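Filed under: Local History / Walks

Mercedes Benavides
18/04/2019

OK, I finally did the Avudmont waterworks walk and I need to tell everyone about it. Thread!

You start at the old Gorkinside pump house and follow the line of the original main uphill for 2 miles. The brickwork on that building!! Arched windows, a little clock tower, all of it for pumps.

Before the main went in, people on the hill bought water by the barrel. The guide read us a page from a delivery book and one family on Kuo Street got through 20 barrels in a month. I kept thinking about laundry.

Then you climb to the Tredico reservoir. There are 50 steps at the end and they are steep, bring decent shoes. The view is so worth it, you can see clear across to the rail yard.

Best part for me was the valve room. The first map of the system is on the wall, hand inked, with 789 houses on it, every one with its own tiny number. I found my great-aunt's place!

They run the walk again in May and I'm already going back with my sister. I came home looking at every pipe in the house, under the sink, behind the washer. Even a plain white toilet like this one is the far end of a line somebody had to dig up that hill by hand, and I love that.
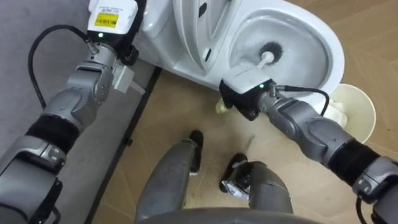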